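Home Shop Workshop Cleaning Bench Tools Spares Contact

Okis Bench Dustpan and Brush Set

Item 2142

We have sold brooms, shop brushes and dustpans at Maksymiv for years, and very few of them have made us want to go and sweep something. This little set does! It is sized for the workbench, the sewing table, the kitchen counter, the potting shelf - all those places where a floor dustpan is far too big and the side of your hand is what you end up using. You get a dustpan and a brush, they live together on a hook, and a bench that used to get cleared on Monday gets cleared whenever you feel like it.

Okis makes the set in Wunddale. The pan and the brush are molded in the same shop, and the color has stayed the same from the first batch to the one on our shelves now, so a replacement brush bought next year will still go with the pan you have at home.

The brush

A bench brush has two jobs that pull against each other. It has to be stiff enough to shift a screw or a curl of shavings, and it has to be soft enough to bring the fine stuff along with it. The Okis brush sits nicely in between. We tried it on sawdust, on spilled rice, on thread ends and on the gritty gray mix that collects behind a vise, and it moved all of them without flicking anything over the back of the bench (our old horsehair one was terrible for that).
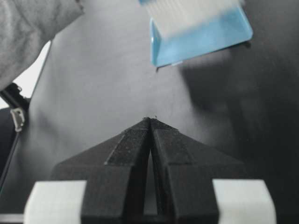
Color matters more on a small tool than people expect, and we nearly talked ourselves into ordering a plain black version before our customers set us straight. A black brush on a dark bench is a brush you will be hunting for. The blue and white one is easy to pick out, and the sky-blue base has a bit of gloss to it that we have grown very fond of. It also tells you at once that this is the bench brush, and should not be going anywhere near the paint.

To wash it, run it under warm water with a drop of dish soap, shake it out and hang it up. Leave it off the radiator, please.

The dustpan

The part we like best is the front edge. It is straight all the way across, so you can lay it down on a flat surface and push things over it in one stroke. The sides come up high enough to keep a load in while you walk to the bin, and the back of the scoop is rounded, so crumbs don't get packed into tight corners and stay there. Tip it, tap it, done.

The handle is long and narrow. Some of our customers asked for a fatter one, and for big floor jobs they would be right, but on a bench the slim handle slides in between a drill stand and a parts tray where a chunky one would catch. There is a small round hole near the end for hanging. 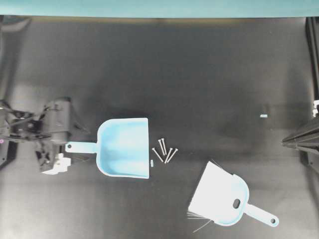 The Okis dustpan in light blue, with a few nails waiting at the front edge.

Nails are a very good test, by the way. They roll, they turn sideways, and the heads love to catch on a lip. Lay the pan flat, keep one hand on the handle and bring the brush in low with short strokes. Long sweeps send them skating. If you are clearing up after a bigger job and have a whole spilled box in front of you, take it in two or three goes and empty the pan in between.

What it's good for

Nails, screws, washers and staples. Wood shavings and sawdust. Dry soil from repotting. Pins and clipped threads. Flour, if you are quick about it. It is not meant for hot ash or embers, and we would keep it away from solvents too, as they can cloud the plastic.

Who picked it

Stellan Haugland looks after our workshop range and has had one of these hanging over his own bench since October. He built the Skutumis wall rail partly to hold it, and the two do go well together - one peg for the pan, one for the brush, and room left for a tape measure. The rail is sold separately.

Ordering

We keep almost 200 sets in stock, so most orders go out the next working day. Schools and shared workshops can order by the carton, which holds 40 sets. Replacement brushes are sold singly or in packs of 2. If you order more than one carton, write to us first and we will see whether we can send everything in a single delivery.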